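Unit 4 handout: trying out the Skodik kit
Automation Workshop, Ristport campus
Revised August 1, 2018

By now you've all had a play with Skodik, the gripper kit from Fisen, and I hope you're enjoying it as much as I am! The box comes with a simulator licence, a course bench can run 20 seats at once, and the whole thing costs $429 per bench. For a teaching kit I think that's a fair price (the cable ties are rubbish, though, so bring your own).

What I like best is the simulator. It draws shadows as well as parts, so you get to think about lighting and colour before you ever touch the real arm. Look at how blocky the shadow edges are on the wood grain, and how much of the view a black gripper takes up when it works in close.

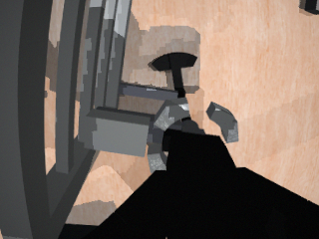

Somogyi wrote back on the draft of these notes that the shadow setting should be left on low for the first lab, as the higher one slows the older machines to a crawl and students give up before they've tried a single grasp. Fair point, and I've changed the lab sheet to match.

For next time:
Read pages 2 to 31 of the Skodik manual. Skip the part on licences.
Save a grasp from your own bench and note the gripper angle.
Try the same grasp with the shadows off, then on. Which parts get harder to pick out?

Bench bookings are on the lab door.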